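**Wrist cam in sim loses the table texture up close, second view upside down. Planner or camera config?**

Asked 2018-05-10 by Elsie Treloar

Running the Mundo planner against the bedroom world. Policy gets wrist view only. On some steps all it sees is flat brown, no grain, nothing to track, and the feature count drops to 2. Grasp never triggers obviously.

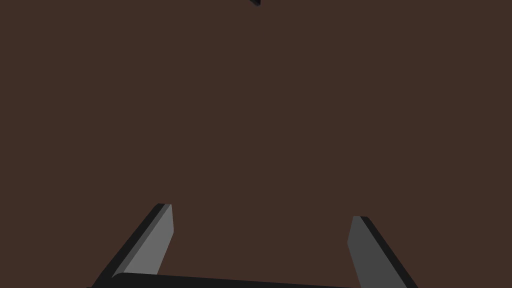

*Wrist view, gripper open, brown and not much else*

Same world, other view, tons of features (353) but the room is the wrong way up. Pose estimate flips and the planner wants to go through the ceiling. Already tried restarting teh render node.

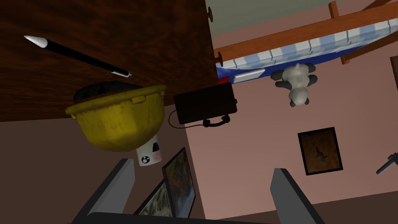
*Bed, panda and phone all upside down, fingers at the bottom as usual*

Is this one bug or two? Config is stock apart from image rate, which I set to 16.

---

**Ivars Krūmiņa** (accepted)

Two I reckon.

Flip first. Fingers come up from the bottom in both views so your camera to gripper mount is fine, leave it alone. Look at the wrist roll instead. If the planner has no roll limit it'll happily pick a solution 180 degrees round. Print the roll joint at that step. Then either put a limit on it or rotate the image using the joint value before it goes to the estimator.

Blank one: not enough to track, so don't track. We skip the visual update under 80 features and coast on joint encoders till something comes back. In our setup that's `min_features` in the tracker yaml, yours might be called somthing else.

> Elsie Treloar: roll was at 3.1 rad, yep. Limit added, flip gone. Trying the threshold tonight

---

**Emanuel Stanciu**

had same thing in february, reinstalled everything and it went away. maybe try that

---

**Xiaoqing Xiao**

Check your texture load distance too. Mine dropped to plain colour when the camera got close.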